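Opinion > Schools > Primary

6 min read

Stop sending the maths home

I have taught Year 5 for long enough to have set the same fractions homework to a child and then to her younger brother, and I want to argue for something that will annoy a good few parents at my own school. Primary schools should stop setting weekly maths homework. All of it. Not the reading, I'll come to the reading. The maths.

Start with what happens. Sheet goes in the bag, bag goes home. Sheet comes out the night before it's due, usually after tea, usually when everyone is tired. Child says they don't get it. Parent has a look and says well, when I was at school we did it this way. Now the child has two ways, half of each, and a page of wrong answers in very neat handwriting. I then spend my morning taking the second way back out again. Long division is the worst for this. Column subtraction isn't far behind.

I'm not blaming the parents. I am one. I have sat at my own kitchen table and got cross with an eight year old about the nine times table, and I do this for a living.

Last year I kept a tally, mostly out of bad temper. My class and the parallel class, one sheet a week, and I wrote down every sheet that came in. By the summer I had 1476 of them logged in the back of my planner. I marked nearly all of those. Ticks, a comment, a question for the child to answer which the child did not answer. What did I learn from them? I learned who had help. I learned who had an older sister. I could have told you both of those in September, without the sheets.

And out of the whole year, 155 came back in what was clearly an adult's writing. I don't mean a bit of help with the setting out. I mean sevens with a line through them.

The time is what gets me. A set of sheets is an evening gone, and it's an evening I could spend looking properly at the books from class, where I know who did the work because I was stood next to them when they did it. If a child gets stuck on question four at half past ten in the morning I can crouch down and see exactly where it went wrong. Did they forget to carry. Have they muddled the tenths and the hundredths. On a homework sheet all I get is a cross and a guess.

Telmo Montoya has the room next to mine and disagrees with nearly every word of this. We've been having the argument since we shared a radiator. His case is a decent one so I'll put it fairly. He says practice is practice. You don't get better at the piano in the lesson, you get better in between, and times tables are no diferent. He says the children whose parents can afford a tutor will carry on doing extra whatever we decide, and if school drops homework then the only ones who lose out are the ones with nothing in its place.

That last bit keeps me awake, a little. It's the strongest thing on his side. But look at who hands the sheets in. The children who most need the practice are the ones whose sheets don't come back, and what do they get for it? They get kept in at break. So they've had no practice and no football either. The gap he's worried about is there already and the sheet makes it wider, with a name on a list by the door.

His piano point I half agree with. Ten minutes of tables, done often, works. So do it in school. We found the ten minutes, straight after register, by dropping the thing where everybody sharpens pencils. Two rounds of quick questions, then swap and check. Every child in the room does it, including the ones who'd never have opened the bag.

Then there's the software. We had a year of Nalance, which is the online one, coins and badges and a little fox. I was keen to start with. The children liked it. What they liked was the fox. They worked out very fast that the easy games paid the same coins as the hard ones, so I had ten year olds, clever ones, doing number bonds to ten all weekend to buy the fox a hat. The report told me they were all making excellent progress. And a family with one phone between four people can't do it at all, or does it on the bus.

I went to see how they manage it at Dostside, the primary over the hill in Vernen. They dropped written maths homework two years ago. Teodoro Alcaraz leads maths there and he let me sit at the back for a morning and ask rude questions. No sheets, no app. Each half term the families get one side of paper — what we're doing, how we set it out, a worked one to look at, and a couple of games you can play with a pack of cards. That's the lot. No deadline, nothing to hand in, nobody kept in at break.

Did the sky fall in? It did not. He told me the complaints lasted until the first parents' evening and then mostly stopped. He was straight about the ones that didn't stop. A few families felt the school had gone soft, and one moved a child. He'd still do it again. I asked to see books and he just waved at the shelf, so I took down whichever I liked. Good books. Some muddle with area and perimeter, but show me a Year 5 class without that.

One morning isn't proof and I won't pretend it is. Different school, smaller classes than mine. But I came back and thought, what exactly am I protecting here?
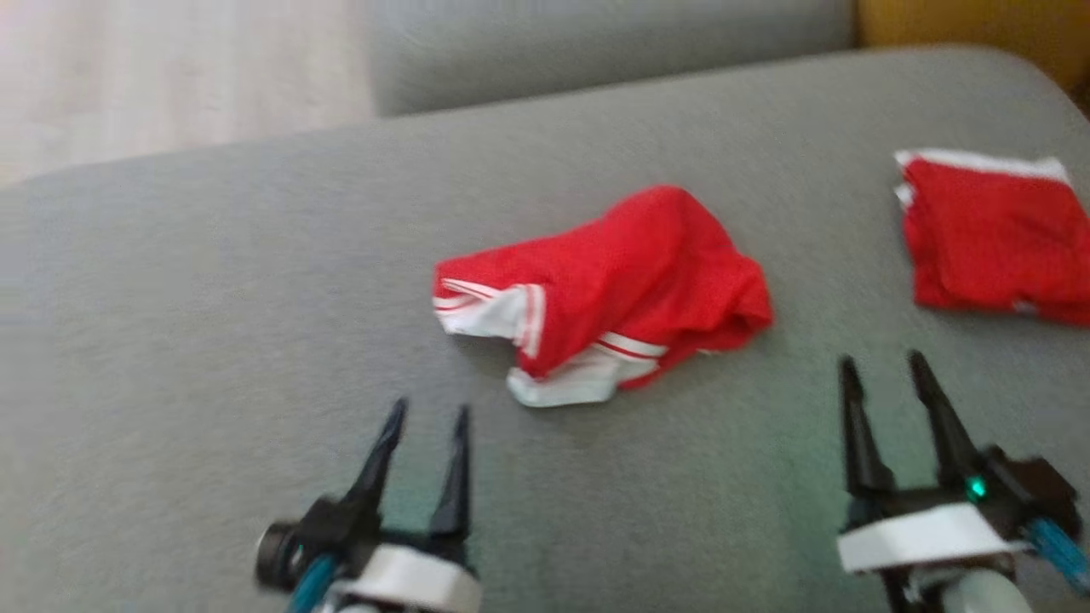
Red shorts on the sofa. Family life carries on.

What children do after school matters, and I think we've stopped counting it. Swimming. Cubs. Arguing with a brother. Helping cook, which if you want maths is full of the stuff, doubling a recipe is harder than anything on my Thursdays' — sorry, on any of my old sheets. Being bored, even. A child in my class last year was learning to mend bikes with her grandad and could tell you more about gear ratios than I could. She was also on the list by the door most weeks.

Now the reading. I'd keep it, and I know that looks like cheating. But reading at home is a different animal. There isn't a school way and a home way of doing it. You can't really get it wrong on the sofa. A parent who hated school can still listen to a chapter, or have the chapter read to them, and a child who reads a comic has read something. Nobody marks it. I sign the record book and we have a chat about the story if there's time. If maths homework was like that I wouldn't be writing this.

What I hear most from the other side, more than any of Telmo's arguments, is that they need to get used to it for secondary. Do they? They're nine and ten. They'll get used to it in secondary, when they've got a planner and a bus pass and a form tutor. We don't make Reception children sit GCSE mocks to get them ready. Nobody learns good habits from a row at bedtime. What they learn is that maths is the thing that makes mum shout.

That's the bit I'd most like heads to think about. I get children in September who have already decided they can't do it. Ask them when they decided and it's hardly ever a lesson they describe. It's a table, a sheet, a grown up losing patience. They can remember which question it was.

So what would I ask for. A trial, to begin with. One year, Years 3 to 6, no written maths to hand in. Send the one side of paper home each half term like Dostside does. Run a session for parents early on where we show them how we do division, with tea, and a second one at a time that people on shifts can get to. Put the tables practice in the school day and protect it when there's a play on. Then look at the books at the end and be truthful about what's in them. If they're worse, bring the sheets back and Telmo can say he told me so, which he will, for years.

For any child who wants more I've got a drawer full. Puzzles, mostly. Take what you like, bring it back or dont. Three or four always do, and they're lovely to talk to about it because they chose it.

I've put this to our head. She said she'd think about it over the holidays and could I please stop raising it in the corridor. In the meantime there are sheets going out again this week, fractions of amounts, and I've got the last lot still to mark.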